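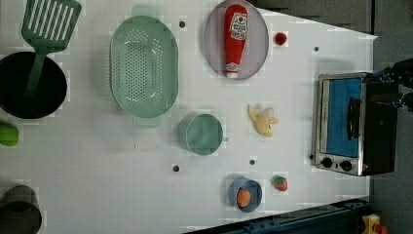 Pirndale Toy Library
Play Kitchen Loans: Frequently Asked Questions

The answers on this page apply to all play kitchen sets lent from the Pirndale and Ramgate branches. Families, childminders and preschool groups are asked to read them before placing a reservation. Last revised 25 February 2022.

Who may borrow a play kitchen set?
Any member whose account is in good standing may borrow a set. Group members, such as preschools and after-school programs, may hold 2 sets at once. Individual members may hold one.

What does a set contain?
Contents vary from set to set. Most include cookware, plates or bowls, and an assortment of play food, such as a strawberry, a banana with a peel that opens, or a ketchup bottle. Larger sets may also include a colander, a spatula and a toy toaster oven with control knobs. The packing card inside the lid of each storage box lists every item in that set and should be treated as the final word on its contents.

May I choose the color or style of the items?
No. Sets are assembled from purchases and donations made over several years, and pieces from different makers are often combined. The library cannot match plates to bowls or replace a green utensil with a red one on request.

How long is the loan period?
The standard loan period is four weeks. One renewal is permitted if no other member has reserved the set. Group members may request a loan for a full school term by writing to the loans desk.

Is there a fee?
Individual loans are included in the annual membership. Group members pay a refundable deposit of $50 for each set. The deposit is returned once the set has been checked in and found complete.

For what ages are the sets suitable?
The sets are intended for children aged three and over. Some of the play fruit is small, and the library does not lend these sets to households where they would be used by younger children without close supervision. A separate range of larger pieces, the Lernus boxes, is available for toddlers. Please ask at the desk.

Does the toy toaster oven heat up?
No. The toy ovens lent by the library have no heating element. They must not be placed on or near a real stove, and play food must never be put into a working oven or microwave.

May the pots, cups and bowls be used with real food or water?
Real food is not permitted. Dried rice, flour and dough lodge in the holes of colanders and behind control knobs, and they are difficult to remove. Water may be used with cups, bowls and colanders only, provided that each piece is dried fully before it goes back in the box – toy ovens must be kept away from water altogether.

How should the items be cleaned before return?
Wipe plastic pieces with a cloth dampened in warm water and mild dish soap. Open the peel of the banana and wipe the inside as well. Labels on play bottles should be wiped lightly and never soaked. Do not use bleach, and do not place any item in a dishwasher.

How should the set be packed?
Begin with the largest pot and place smaller bowls and cups inside it. Plates should lie flat along the side of the box. Play food goes in the drawstring bag supplied. The toy oven, if there is one, is packed last with its door closed, and nothing should be stacked on top of it.

What happens if a piece is lost or broken?
Please tell the desk when you return the set. Single pieces of play food are replaced from stock at no charge. For cookware and toy appliances, the replacement cost is shown on the packing card. Broken pieces should be returned with the set and should not be glued or taped at home.

May I set out the play kitchen on a table, or is a stand required?
Any low, stable table is suitable. A plain, light-colored surface makes small pieces easier to find at cleanup time. The Sæther play stands are lent separately and may be reserved at the Ramgate branch only.

Are the sets available all year?
The sets are withdrawn for two weeks in July for inspection and deep cleaning. Loans that would run into this period are shortened, and members are notified when they reserve.

Does the library accept donated play food and cookware?
Yes, if the items are clean, undamaged and free of batteries. Fabric food is not accepted at present. Donations may be left at either branch during opening hours.

Whom should I contact with further questions?
Questions about reservations and renewals should be addressed to Hatice Dağdelen, Loans Desk, Pirndale. Questions about group membership and deposits should be addressed to Zaid Twal, Group Services, Ramgate. Written inquiries receive a reply within five working days.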